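Library > Robotics for Beginners > Part Two > Chapter 6

Chapter 6
Can a Machine Tidy the Playroom Yet?

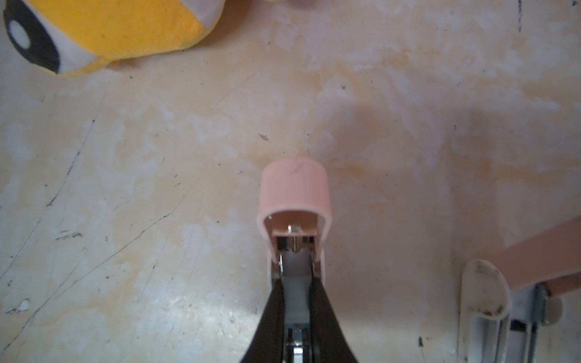
6.1 A small chore with a lot in it

Picking up a yellow plush toy from a scratched, stained surface takes a child one second and no thought at all. For a gripper, it is a wonderful problem! The fabric is fuzzy and gives when squeezed, the big cartoon eye may face any way, and the stains and specks on the surface can look, to a camera, like things worth grabbing.

So can machines do our chores yet? Some of them, sometimes, and the list keeps growing. In the Dallitz trials, a two-armed machine was given 2,820 pickups spread over 61 household objects. Hard, boxy things went well. Soft toys were the fun part: 22 were tried, and 17 ended up in the right bin on the first attempt. (The other five are the subject of Section 6.4, and they are well worth your time.)

Shop floors are further along. At the Tollik parts plant, every tray arrives facing the same way, and a gripper can do its job with very little looking. Homes don't offer that kind of help.

Before reading on, clear a table using only your thumb and one finger. Notice how often you nudge, drag, or tip a thing before you lift it. We will come back to those moves in 6.2.

Related chapters
Chapter 5: Fingers, Pads, and Suction Cups
Chapter 7: Folding Towels with Skodik
Case study: Stocking Shelves at Mercado

Last updated September 6, 2023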